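# Cable snag (bin picking)

A **cable snag** is what you get when the hoses and wires on the outside of a robot arm catch on something, or on the arm itself, while it's reaching into a bin. I've been keeping this wiki page for the Lutis cell at Trustunholm, and I'll admit I got chatty with it, but this is the fault I know best!

## What happens

Our lines run down the outside of the arm and loop around near the wrist. When the last joint turns a long way to get a finger into a corner, that loop tightens. Most of the time it just slides. Sometimes it hooks on the bin wall, the controller sees a force it didn't expect, and everything stops with the gripper still down in the bin (which makes the recovery a bit fiddly).

The worst one I've had was in September, at 7 in the evening. The arm had done about 200 picks with no trouble, then went for a toy right up against the wall and pulled an air fitting clean out. The gripper lost its hold and the toy dropped back in.

## Causes

Inès Delorme went through the logs and found that 25 of our stops came from picks near a wall. She blames the planner, which treats the arm as a bare shape and knows nothing about the hoses. Kurniawati Hidayat thinks the loop was simply tied too long. I think they're both right, and I've told them so.

A bin that shifts makes it all worse, so clamp it. I like spring clamps on the back corners, and tape on the table next to it so things go back where they were.

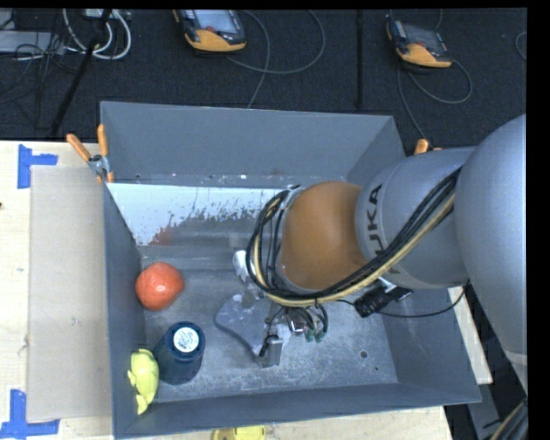
## Getting it free

Keep your hands out until the arm is stopped and locked out. After that, ease the line off by hand and look at every connector before you jog upward, slowly, with the pendant. Never pull the arm free under power. I did that once on the old Pattinasarany rig and it cost us 2 connectors.

## See also

- Wrist limits
- Hididstead hose guide
- Protective stop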